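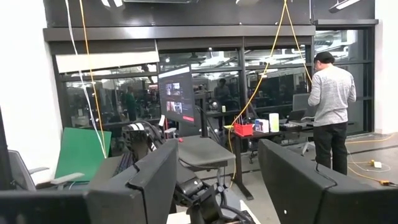 Fig. 1. Desk with laptop and monitor, cables overhead.

Home Composting, session 2: Getting the heap to heat up
Notes by Bernadette Gilmartin, Limwood evening course

Bring last week's soil jars back please, I'm short of lids.

Recap from session 1: compost = food for soil life. Soil life feeds plants. If you missed it, borrow notes from Killian.

Browns and greens
Browns = carbon. Dry leaves, straw, torn cardboard, wood chips, dead stalks.
Greens = nitrogen. Grass clippings, kitchen scraps, coffee grounds, fresh weeds (no seed heads!!), chicken manure.
Colors are misleading. Coffee is a green. Manure is a green. An evergreen hedge trimming left till it goes crisp is a brown.
By volume start with 2 buckets brown to 1 green. Books will give you 30:1 carbon to nitrogen, that's by weight of the elements, don't try to do it with buckets.

Size
Small heaps stay cold. Want at least 3 feet each way. Bigger than 5 ft and the middle runs out of air unless you turn it alot.

Water
Squeeze test. Grab a handful from the middle, squeeze hard. A drop or two between the fingers = right. Runs down your wrist = too wet, add cardboard. Crumbles = too dry, water it as you turn.

Temperature
Long stem thermometer, push to the center. 130 to 150 F is good. Over 160, turn it, you are killing the things you want. Ours at the Rafferty plot, built in April, topped out fine then stalled after the dry spell. Watered, turned, went back up.

Weed seeds: need several days over 130, and the outside of the heap never gets there. So turn the outside in, more than once. Bindweed roots, don't risk it. Drown them in a bucket first.

Troubles
Smells like ammonia: too much green. Add leaves.
Smells like rotten eggs: no air. Fork it over, add something coarse.
Nothing happening: dry, or too small, or all leaves.
Flies: bury the scraps a good 8 inches down.
Rats: no meat, no dairy, no cooked food. Wire mesh underneath.

When is it done
Dark, crumbly, smells like woods. You can't tell what it was. Let it sit a month after it cools, seedlings hate teh fresh stuff.

Homework
Start a heap or rebuild the one you have. Write down what went in, in buckets. Temp once a day if you have a thermometer, same time of day. Antigoni has the spare one, ask her.

Next session: worms, and leaf mold if we get to it.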